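About Sidholm

Sidholm is a contract laboratory for coatings and surface finishes. We test paint films, powder coats and anodized layers for adhesion, thickness, gloss and corrosion resistance. Most of our customers make furniture fittings, garden equipment or small housings and need results they can put in front of a buyer.

The company was started by Ute Reinholz and Keith Sugden in a single rented unit. It now has 4 test rooms and 156 active accounts. Salt spray and humidity cabinets run day and night. Adhesion and hardness tests are done on the day shift, and samples received before 10 a.m. are logged the same morning.

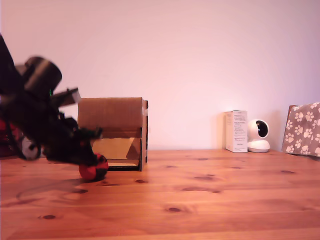

How we report

Each report states the method, the substrate, the number of panels and the individual readings. Averages are given with the spread. Failed panels are kept for 3 months and can be returned on request. Reports and raw readings are stored in Dernodex, and customers have read access to their own records.

Who to contact

Thabiso Ngubane: corrosion and humidity testing
Dirk Hinrichs: adhesion, hardness and film thickness
Ludger Kleinschmidt: quotes, sample intake and returns

Panels should be flat, labeled on the back and packed with paper between the coated faces. Orders of more than 40 panels need to be booked ahead with sample intake.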